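Gittins appoints Carys Gwilliam as General Counsel

Gittins has appointed Carys Gwilliam as General Counsel, with effect from November. She will be based at the firm's Lekemcombe office and will report to the Chief Executive, Gwion Rosser.

Ms. Gwilliam joins from Serneo, where she was Deputy General Counsel for derivatives and structured lending. She spent 7 years there, first as a transactional lawyer on the credit desk and later as head of the documentation group. Before that she was in private practice, advising lenders and fund managers on secured financing and cross-border netting.

In her new position she will lead a legal and compliance department of 24 people. Her duties will include trading agreements, regulatory inquiries, outside counsel and the firm's policy on conflicts of interest. She will also serve as secretary to the board's risk committee.

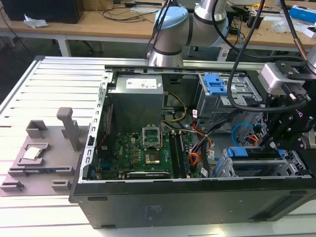 The department's first large task under Ms. Gwilliam will be a review of client agreements that came to Gittins with the purchase of Stollo. That business brought 2,000 master agreements, of which 981 were signed on terms that differ from the Gittins standard form. Clients whose agreements need to be amended will be contacted in writing by their usual relationship manager. Existing terms remain in force until an amendment is signed by both parties.

"Carys knows these contracts from both sides of the table, and she has run a documentation team through a merger before," said Mr. Rosser. "The board was unanimous in its choice."

Ms. Gwilliam said she intended to spend her first weeks meeting the trading and operations teams. "The Stollo agreements were drafted over a long period by many different hands," she said. "I want our lawyers and our clients working from the same page - and I would like the amendments to be short."

The post of Deputy General Counsel remains open. Applications are being handled by the Lekemcombe office, and an appointment is expected before the end of the first quarter.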